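Clothing Labels and What Shoppers Do With Them: Term Project Report

Fri 13 January
By the Fashion Merchandising project group, section 2

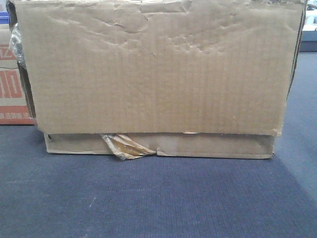
Our group chose care labels because every garment has to carry one and most of us admitted to cutting them out. We wanted to know whether people read the label before they buy, before the first wash, or never. We also wanted to know if the wording makes a difference. Symbols are cheaper for a brand to print, but several of us could not name more than the washtub and the iron.

We worked with two stores and one brand. Netance sells mid-price womenswear and has a fitting room area large enough for us to stand in without blocking anyone. Erkorano is a secondhand shop near campus. The brand, Lagman, makes knitwear and let us see three versions of its own label: symbols only, words only, and both together.

Method

We used a short paper survey with nine questions. It was handed out at both stores over four weekends in the fall. A pilot version went out in July, but we threw those answers out because question five could be read two ways. In total 337 people filled in the final form. Netance gave us most of them. The secondhand shoppers were harder to stop and often had a bag in each hand.

We also ran a smaller test in class. We showed 24 students the three Lagman labels, one at a time, and asked them to write down how they would wash the sweater. They had one minute for each label. The order was changed from person to person so that the last label would not always get the best answers.

Results

Fewer than half of the people surveyed said they look at the care label in the store. Of those who do, most are checking for one thing, which is dry cleaning. Several wrote in the margin that they put the item back if they see it. Fiber content came second. Country of origin came last at Netance, but it came in ahead of fiber content at Erkorano. Some shoppers there told us they use it to guess the age of a piece.

Many secondhand items had no care label left at all. People who shop secondhand often said they wash everything cold and hang it to dry, whatever it is made of. We had not planned a question for this and had to add it up from the comments.

In the class test, the label with both words and symbols did best. Words only was close behind. Symbols only did badly - the circle and the triangle were mixed up again and again, and the lines under the washtub were mostly ignored. Students who had worked in a clothing store did a little better, but there were too few of them to say much.

We had hoped to include printed tags scanned from Nurnano, an online archive of sewn-in labels that lists more than 2000 entries. The scans were too small for the class test, so we only used the archive for background reading on older labels.

Problems

The survey depended on people telling us what they do, and some probably gave the answer that sounded responsible. Both stores are in the same part of town. Men made up a small share of the answers, mainly because of what Netance sells. Two of our group also coded the margin comments differently in the first week, and we had to go back and do that pile again.

If we did the project over, we would ask people to bring in one garment from home and talk us through how they wash it. We would also test label placement. Lagman puts its label in the side seam, and three students in the class test looked for it at the neck first.

The survey form and the answer sheets from the class test are attached in the appendix.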